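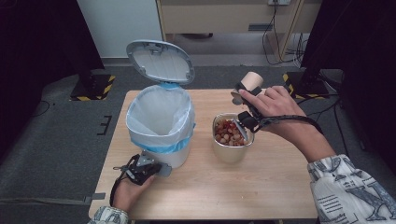 3.2 Collecting the demonstrations

Figure 2. Table-clearing task, demonstrated with a pair of hand-held grippers. The right gripper holds the cardboard tube over the glass container; the bin stands open on the left.

I'll be upfront that we began this project as remote control people. In February we had a leader-follower setup running at Proscombe, and I loved it, but every demonstration felt like threading a needle with oven mitts on. So we moved to hand-held grippers, one per hand, each with a strap around the hand and wrist (Figure 2). You squeeze the trigger, the fingertips close, and you get on with the job at more or less the speed you'd do it at home.

We kept 73 demonstrations of this task for training and held back 6 for checking. Rok Begović recorded most of them and I did the rest, which you can probably tell from the trajectories – I hover a lot before I grab anything, and he just goes for it! We left both styles in. An early policy trained only on Rok's data was quick but had no idea what to do after a near miss, and my dithering seemed to help with that.

The only rules we gave ourselves were about the grippers. Everything had to be picked up with the fingertips, never nudged along with a knuckle or a sleeve, and the free hand had to stay low and out of the way unless it was needed. That second rule sounds fussy, but a wandering left hand teaches the robot to wander too (we learned this on the Grurkar arms, where the idle arm kept drifting up to join in).

The cardboard tube was harder than I expected. Pinch it near the rim and it swings; squeeze too much and the wall gives a little, so the same grip width means something different on the next try. We log trigger position at every time step and let the policy predict it directly, with no separate open or closed label. Section 4.1 compares this with the two-state version we used before.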